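GUDTON LAWN TENNIS CLUB
Minutes of the General Meeting, 2019-04-08, in the clubroom at Madham Park

Opened at 7:10 pm, the key having been located. A quorum was present once the match on Court 2 had finished its third set. Apologies were received from the usual people and from one member who then came anyway.

1. Minutes of the January meeting
Accepted, with a correction. The phrase "the Division 4 captain resigned" should read "the Division 4 captain threatened to resign." The captain asked that the correction itself be minuted.

2. Spring league results
The Division 2 side finished second on the ladder and lost the semifinal to Endus on a count of games, both teams having won the same number of sets. The captain described the deciding tiebreak at length. The chair thanked the captain and asked whether there was more. There was.
Division 4 finished last but won its final match, by forfeit. It was moved that the result be recorded as a win without further remark. Carried.
The over-60s doubles remain unbeaten and would like everyone to know it.

3. Court surfaces
The baseline on Court 3 has lifted again at the parking lot end. Panganiban Courts quoted $680 to relay and re-tape the section, or $363 to patch it with no promise as to how long it will hold. Discussion followed. One view was that the club has paid for the patch twice already and could by now own the full repair. Another view was that the bad spot takes a topspin lob beautifully and gives the home side an edge. Moved that the full repair go ahead before the Club Championships. Carried, with the Division 4 doubles pair voting against.

4. Ball machine
Still jams on anything but new balls. Members are again asked not to feed it the dead ones from the practice basket, or, as happened last month, an orange. Motion to lock the hopper was lost. A sign will be made.

5. Junior program
Saturday clinic is full, with a waiting list. Parents are asked to collect children at 11:00, which the meeting agreed is a time and should be treated as one. Red-ball nets to be stored behind the clubroom door and not in front of it.

6. Clubroom computer and court bookings
The booking sheet on the wall remains the official record. The online calendar remains the one people look at. On two Sundays these disagreed and both parties turned up in whites. The secretary reported that the clubroom computer takes long enough to start that a short set can be played in the meantime. A member offered to price a replacement, to a limit of $400, and was told to do so before the offer could be withdrawn. 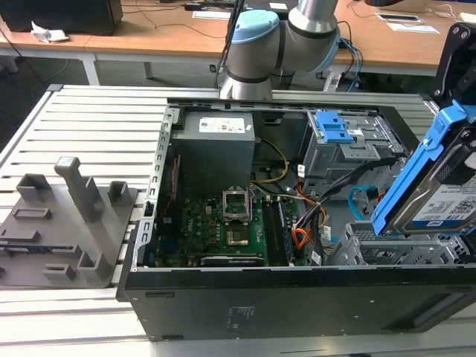 Item 6: desktop tower with the side panel off, hard drive in its blue caddy

Until further notice, the wall sheet wins. Anyone writing on it is to use pen. The eraser has been removed from the clubroom, and no questions will be taken on where it went.

7. Club Championships
Entries close on the last Friday of the month. Draws will be made in public after the complaints about last year, when both semifinalists came from the half of the draw belonging to the person who made it. Singles matches will be best of three sets, with a match tiebreak in place of the third except in the final. A proposal to play let serves as live was discussed for longer than any let in the club's history and lost on a show of hands.
Mixed doubles pairs must enter together. The club will no longer find partners for people who have fallen out with theirs.

8. Match-day suppers
Home teams to provide. Endus put on hot food and a cheesecake in the semifinal, and the feeling of the meeting was that our bag of pretzels in the return fixture had been noticed. Each team captain is to draw up a roster. Chips alone do not count as a supper.

9. Other business
Lights: the timer on Court 1 still runs an hour behind. Please do not climb the pole.
Lost property: 3 left shoes, one racket with a shoelace for a grip, a retainer. Claim by the end of the month.
Dogs: same as last time.

Meeting closed at 9:25 pm. Next meeting to be held in the clubroom on a date the online calendar and the wall sheet can agree on.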